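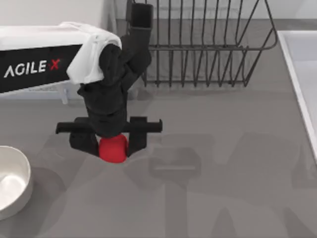 Resoling or replacing walking shoes?

marl_pit
Posted September 5, 2018
I've a pair of Umel leather walking shoes, size 8, five years old. Uppers are fine apart from some creasing at the toe. The soles have worn through at the outside of both heels and the left one lets water in. A cobbler in Grarwood has quoted £58 for new soles and heels. A new pair is £95. Is it worth doing, or am I throwing money at old shoes?

tansy2423
Are they stitched or glued? If they're glued I wouldn't bother. Mine were done by a cobbler two years back and the sole started lifting at the toe by the first winter.

marl_pit
There is stitching round the edge but I don't know if it goes all the way through or is just for show.

oldlast
Take the insole out and look inside. If you can see a line of stitches running round the inside of the shoe, it's stitched through. If it's smooth, the stitching outside may be decoration, or it may be a welted shoe, in which case you won't see it from inside either. The cobbler should be able to tell you in half a minute. Did he say?

marl_pit
He didn't say and I didn't ask. I've had the insoles out now. No stitches inside. There is a strip of leather round the outside between upper and sole with the stitching going down through it.

oldlast
Sounds like a welt. Get it done. £58 is fair for full soles and heels.

tansy2423
I still think £58 is a lot when new ones are £95. You get new linings, new eyelets and new everything for £37 more.

brackenhill
Agree with tansy. The lining at the heel is what goes on mine. Once that's through to the stiffener they rub, whatever the soles are like. Check that before you spend anything.

oldlast
Heel linings can be patched. Mine cost £12 for the pair. And the new Umels aren't the same shoe. I bought some last October and the leather is thinner and the tongue isn't joined up the sides, so they let water in over the top.

brackenhill
My wife has the new ones and they've been fine. She only wears them for the dog though.

pike_lane
Have you thought about Rivas? Similar shape, bit wider across the front. I paid £82 in the Cester outlet. They had plenty in 8 and 9 but not much smaller.

marl_pit
I tried Rivas a while ago and my heel slipped in them. That's partly why I'm reluctant to change. These took me a good few months to break in and they fit.

Heel linings looked at. The right one is sound, the left has a worn patch the size of a 5p but not through.

pike_lane
Fair enough. A thinner heel and a wider front don't suit everyone. An insole with a heel cup cured it for me, but that's another £15.

user1429
Ask what rubber he's using. The soft ones grip well on wet stone but wear down fast on pavements. If you walk mostly on roads get the harder one.

marl_pit
Mostly towpath and roads, so harder it is. I'll ring him.

tansy2423
Ask how long he guarantees it as well.

marl_pit
Rang this afternoon. They are welted, he'd written it on the ticket. Harder rubber is the same price, left heel patch is £7 on top, and he guarantees the stitching for a year. It'll take two weeks as the soles have to be ordered. I've told him to go ahead.

brackenhill
£65 then. I'd have bought new, but they're your feet.

oldlast
Good choice. Put some cream on the toe creases when you get them back, and keep them off the radiator.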